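Chapter 4
Gathering Examples

In this chapter
4.1 Why showing beats telling
4.2 What goes into one example
4.3 Choosing where to record
4.4 Keeping the set honest
4.5 First looks at your own recordings

4.1 Why showing beats telling

Try to write down, in full, how you pick up a teaspoon. Start with the hand open above the table. Which finger moves first? How far apart are thumb and forefinger when they begin to close? Do you touch the table on the way down, and if you do, how do you know to stop pushing? Most people run dry after three or four lines, and yet they have been picking up teaspoons all their lives without a single thought about it (often while talking to somebody else!).

This is the puzzle that sits underneath the whole of Part Two. People know how to do a huge number of things that they can't put into words. If we had to write rules for every one of them, we would still be on the teaspoon when this book went out of print. So we do what a parent does with a small child at breakfast. We show.

A learning system of the kind we met in Chapter 3 takes in a pile of examples and looks for the pattern that ties what was seen to what was done. For sorting post, an example might be a photograph of an envelope and the name of the right tray. For handling objects, an example is a short stretch of action: what the camera saw, where the hand was, how wide it was open, and all of that again a moment later, right through to the end of the task. We call one such stretch an episode, and you will see the word on nearly every page from here on.

What I love about this way of working is how close it keeps you to the ordinary world. You can spend a morning gathering examples and come away knowing more about cutlery than you ever thought possible. Spoons rock when you press on the bowl. Forks catch on cloth. Chopsticks roll. Every one of these small facts will find its way into your recordings whether you noticed it or not, and that is exactly where we want it.

4.2 What goes into one example

An episode has a beginning, a middle and an end, and beginners nearly always get the middle right. The trouble is at the two ends.

Begin recording before your hand starts to move. The system needs to see the table as it was when the choice was made, with everything lying where it lay. If you start late, with the gripper already hanging over the spoon, you have cut out the part where the spoon was chosen over the chopstick next to it.

Stop recording after the object has been let go and the hand has backed away. Letting go is an action too, and a surprisingly hard one. In the first set of recordings made for the Ernby exercises, 14 episodes ended with the fingers still closed. A system trained on those would have had some very odd ideas about what "finished" means.

Between the two ends, keep moving at a steady, natural pace. You don't have to be slow. You do have to be clear. If you change your mind halfway and swing across to a different object, let the episode run out, mark it as a change of mind and record a fresh one. Changes of mind are useful later (we come back to them in Chapter 7), but they need to be kept apart from the clean ones.

Alongside each episode you will write a short label in plain words, such as "put the spoon in the holder". Write what you set out to do. Two people labelling the same task will choose different words, and for our purposes that is a good thing, so long as both of them would be understood by a stranger.

4.3 Choosing where to record

Your first wish will be for a bare table, an even light and one object in the middle. By all means start there. You will learn how the tool feels in your hand, and your early mistakes will be easy to spot when you play them back. But please don't stay there long. A system that has only met spoons on a bare table has learned something about spoons and rather a lot about that table.

The Flokgate set, which we use for most of the worked problems in this part, was gathered in people's homes for just this reason. It holds 566 episodes of putting things away: cutlery, pens, socks, lids. The tables have cloths on them. The daylight comes from one side and then, later on, from the other. There are things in the background that have nothing to do with the task, and the system has to find out for itself that they have nothing to do with it.

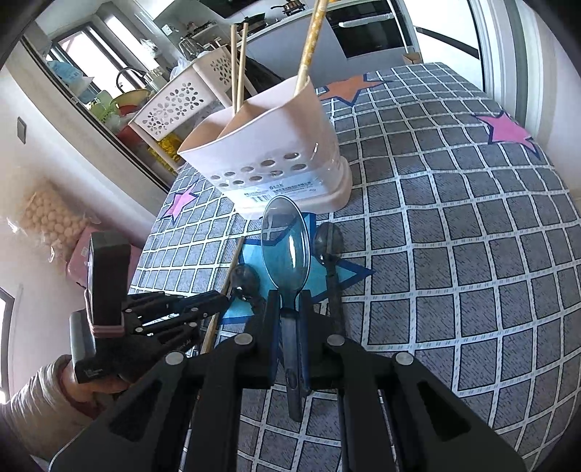

Cutlery is the best of the lot to begin with, in my view. The pieces are long and thin, so the direction of the grip matters. They lie flat, so the fingers have to come down close to the cloth. And the goal is upright while the objects are lying down, which means every episode has a turn in it somewhere. A spoon that has been gripped near the end of its handle will turn quite differently from one gripped close to the bowl. Try both, many times, and keep all of them.

See-through objects deserve a special word. A clear or tinted plastic spoon lets the colour of the cloth show through, and its edges can be faint even to your own eye. Move it to a different patch of cloth every few episodes. Do the same with dark metal, which picks up bright spots from a window and can look like a different spoon from one side of the table to the other.

4.4 Keeping the set honest

It is very easy to fall into a rhythm. After an hour you will find that you are laying the spoons out in the same fan each time, always reaching for the nearest first. The Kurup sheets at the back of this book are there to shake you out of it. Each sheet gives you a starting layout, a first object and a place for the holder, drawn by chance. Follow the sheet even when it looks silly. Especially then.

Set aside 2 layouts before you begin and record them last. Keep those episodes in a separate folder and do not train on them. They are your test, and their whole value lies in the system never having met them.

4.5 First looks at your own recordings

Exercise 4.1 asks for 300 episodes, split between you and a partner. It sounds like a mountain, and by the second afternoon it will feel like a very pleasant walk. Load each batch into the Firero viewer as you go, and watch at least the first and last episode from every batch at full speed before clearing the table.

Look for three faults: late starts, early stops, and labels that no longer match what was done.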